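Clurance Compact Kitchen Kit
Set-up guide, section 2: Laying out the bench

Do section 1 first (unpacking, first wash). If you skipped the wash go back, everything in the kit that touches food needs hot soapy water before it goes on the bench.

Bench needs to be flat, dry and wiped down. Minimum depth 70 cm. Shallower than that and the oven ends up crowding everything else, so use the narrow layout in section 3.

What goes on the bench in this section:
Brown mat
Toaster oven
Saucepan with glass lid, blue knob and handle
Mug tree, mugs
Wooden dish rack and plates

Condiment jar and the rest come later. Leave them in the box.
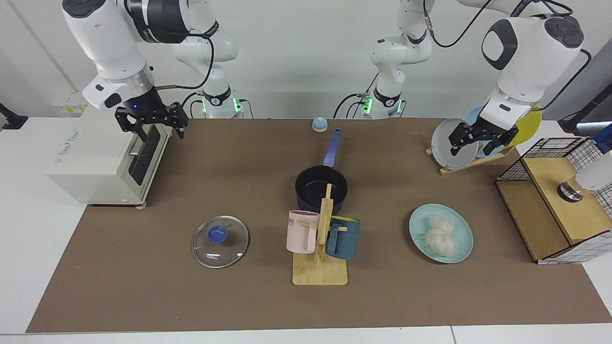 Page last changed: 9/17/20 by K. Bjarnason

Mat and oven

1. Unroll the mat. If the ends curl, roll it the other way for a few minutes and try again. Don't iron it. Someone asked.

2. Lay the mat square to the front of the bench. A strip of bare bench at the ends is fine. Smooth it from the middle outwards, no bubbles under where the oven goes.

3. Oven on the left end of the mat. Lift it on, don't drag, the feet will pull the mat with them. Two hands, and keep the door shut while you carry it.

4. Turn it so the glass door faces in towards the middle of the bench. Open the door all the way and make sure it clears whatever you have there. Close again.

5. Check all the feet are down. Press each top corner in turn. If it rocks, it's nearly always the mat rucked up underneath.

6. Plug in at the wall. No power boards, no double adapters. If you run a kettle on the same circuit and the two together go over 2000 W, use one at a time.

CAUTION: The oven gets hot on the outside. Nothing on top, nothing leaning on it, tea towels well clear. Never put the saucepan lid on it to drain.

NOTE: First heat-up will smell a bit. Open a window, run it with nothing inside, then let it cool fully. Details in section 5.

Saucepan and lid

7. Middle of the bench for the saucepan. Check the knob on the lid is tight, finger tight only. Too far and you can crack the glass around the screw.

8. Lid on. Should sit flat on the rim and turn freely. If it wobbles, lift it off and look for a bit of packing foam stuck under the metal edge.

9. Turn the handle so it doesn't stick out past the front of the bench. Back, or in at an angle. Applies every time, full or empty, and doubly so if there are kids about.

Lift the lid by the knob, straight up, and tip it away from you so the steam goes out the back. Put it down on the mat, knob up. If you leave dry noodles sitting in the pan ready for later that's fine, lid on, but take them out before you wash or move it. Water goes in before the heat goes on. Dry pan on a hot element will wreck the inside in no time.
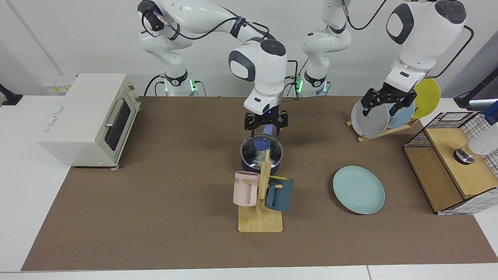

Same goes for the lid: let it cool before it goes anywhere near cold water. Glass doesn't like it and we can't replace lids under warranty if theyre cracked from a sudden chill. Lærke Lund in parts can sell you a new one, ask for the lid and knob together as the knob doesn't ship by itself.

Mug tree

10. Stand the tree near the pan, base flat on the mat. Post should be upright. If it leans, give it a twist clockwise into the base until it stops.

11. Push the pegs in firmly by hand. No glue, no hammer. They swell slightly after a few weeks in a kitchen and hold better.

12. Hang mugs by the handle, one each side of the post to start with. All the weight on one side and it'll tip when you take one off. Mugs should be dry on the outside, water runs down the post and marks the wood.

NOTE: Limit is 6 mugs of the size supplied. Big soup mugs, fewer.

Dish rack and plates

13. Rack goes at the side, away from the oven. Check it doesn't rock.

14. Plates in upright, one per gap. Hold by the rim and lower it in till it touches bottom, then let go. Don't drop them in, the edges chip.

15. Leave a gap between plates if they're still wet. A plate can lie flat on the mat for a minute while you make room but dont stack wet ones there, the mat traps the water.

CAUTION: The rack and the tree are both wood. Wipe, don't soak. Not for the dishwasher. A little food-safe oil every couple of months keeps the pegs from drying out.

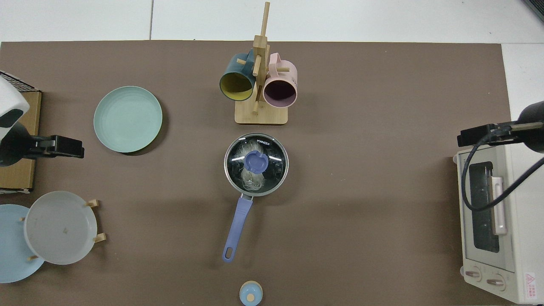 Fig. 2: Saucepan with lid on, mugs on the tree, plates.

Before you go on to section 3

Oven door opens fully? Cord not running under the mat?
Pan handle not hanging off the front.
Knob tight, lid flat.
Tree doesn't tip when you lift a mug off. Try both.
Plates standing straight in the rack.

If the pegs are loose or one's missing, don't use the tree, email parts with the batch number off the box. For anything to do with the oven contact Afroza Liyanage at the Etville service desk, not the shop. Colours of mugs and plates vary by batch and can't be swapped.

Jar and small items: section 4.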